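Threads > Shop floor > Daranee Ratanaporn

ok so the Drasby sorting cell. setup notes before I forget everything, short thread

White arm was clipping bin 3 on the way down. Not every cycle. Maybe one in 30, which is worse

First thought, gripper. Swapped fingers, same thing. Second thought, payload setting. Nope, fine

Prasert asked when the base frame was last taught. Uh. February?? before the tray got shifted for the new rail

So the tray moved and the program still thinks it's at the old spot. 3 mm off at the top bin, more by the bottom one. Rotation, not just an offset. Classic

Fix: retaught the frame off three tray corners, slow, jog speed way down. Then re-did the approach point for each bin. Raised the travel height too so it clears the rims

Didn't touch the gray arm. Its program is its own headache, next week

Running it in the sim first this time bc I like having fingers on my gripper

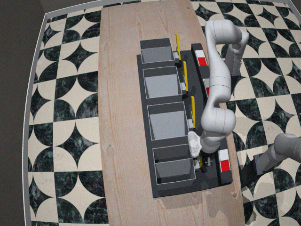 Drasby cell in sim, bins empty, white arm down by bin 3

100 dry cycles in sim, zero contacts. Then 280 on the real one at quarter speed, also zero. Bumped it to half and watched it thru lunch

To do: bolt the tray down properly, scribe the corners so we can see if it creeps, save the old frame under a differnt name (Prasert: "do that first next time." yes ok)

Anyone at Stesville running the same layout, check your frame date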